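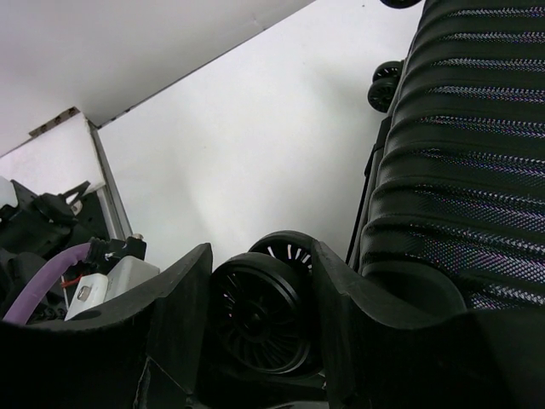
Who can apply for the April student assembly in Flarside?
Any member of a Nitomora local group aged 18 or over. Beds are at the Riquelme hostel, up a long flight of steps, so a case with double spinner wheels will have to be carried at the end.

What does it cost?
The fee is 92 euros and covers meals and beds. Travel is separate.
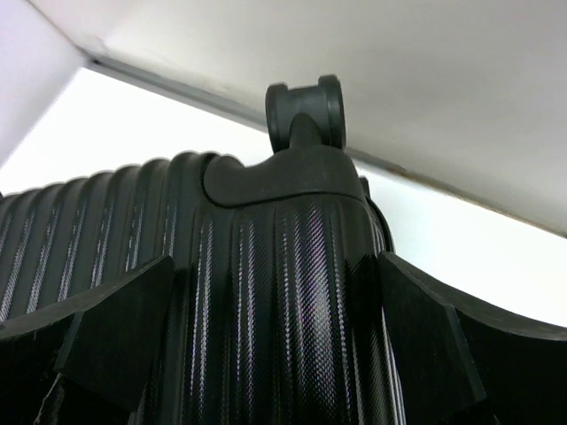

Black hard-shell suitcase with twin wheels

Can I bring a large bag?
Yes — one per person, up to 23 kilos. Put your name and local group on it. The luggage room is on the ground floor.

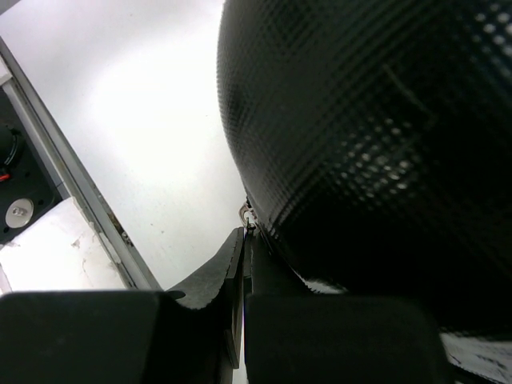 It closes at night, so keep your medicine with you. Other questions go to Aitana Cordero.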